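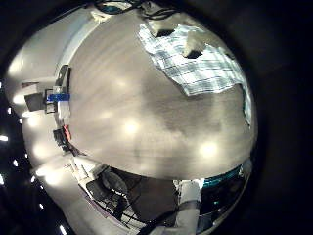 Wrist camera, cell 7, blue-and-white checkered cloth on the table.

Ticket 323
Opened by: Tâm Chu
Assigned to: Steinar Vestergaard
Status: Monitoring

Tâm Chu, Sunday
Wrist camera feed drops out for a second or two, then comes back. Arm keeps moving. Log shows "frame timeout" 11 times since the morning start. Restarted the Trivano driver, no change. Swapped the USB port on the PC, no change.

Steinar Vestergaard
Does it happen with the arm parked, or only in motion? Please also send the exposure setting. There are bright spots from the overhead lights on the table and I want to rule out auto exposure slowing the camera down.

Tâm Chu
Parked for half an hour, no drops. In motion it drops mostly when the wrist turns past 90 degrees. Exposure was on auto. Set it to fixed and ran again, same drops. Left it on fixed.
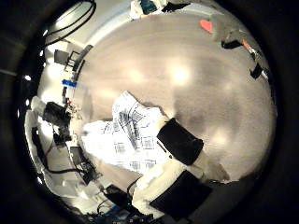

Steinar Vestergaard
Then I would look at the cable before the camera. Check the slack at the wrist with the gripper turned both ways. If it goes tight, move the last clip back toward the elbow and reseat the plug. Don't pull the tie down hard.

Tâm Chu
It was tight at full turn. Moved the clip, reseated the plug, new tie. Ran 252 cycles with one drop, right at startup.

Steinar Vestergaard
One at startup is the driver and is covered in another ticket. Grethe Brøndum has a spare cable in the Dalsgaard cabinet if it comes back. Please check the log again after the next full shift and post the count.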